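Under the Blue Car

The shop in Fullbridge opens early, and by the time the coffee is made there is usually a car up in the air. Drulcombe Auto has worked out of the same building on Putley Road for 20 years. Most of what it does is suspension work, the kind of job drivers put off until the steering wheel shakes.

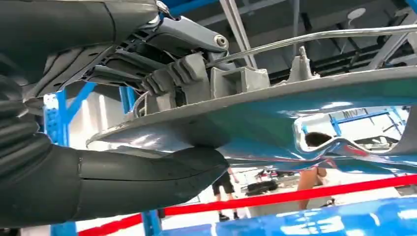
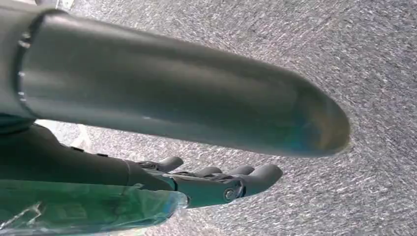

Control arms are a steady part of the trade. Each one ties the wheel to the body of the car and lets it move up and down over bumps. The bushings at the ends are rubber, and rubber gets old. Around Fullbridge the potholes left over from winter speed that up, and May is the busiest month of the year.

A first inspection takes 30 minutes. The mechanic looks for split rubber, torn boots and rust around the bolt heads, then pulls on each wheel by hand to feel for play. Plastic clips get checked too. They hold wires and trim in place, and a broken one can leave a rattle that is hard to find later.

The shop charges $40 for the inspection and takes it off the bill if the customer goes ahead with the work. Labor is $110 an hour. Parts come from Delić, a supplier across town that delivers twice a day.

Bolts are the slow part. A seized one can turn a morning job into a full day, and the shop would rather soak it overnight than cut it. Final tightening is done with the weight of the car back on its wheels, so the new bushings sit at their normal angle. After that comes a test drive out to the county line and back, then the alignment.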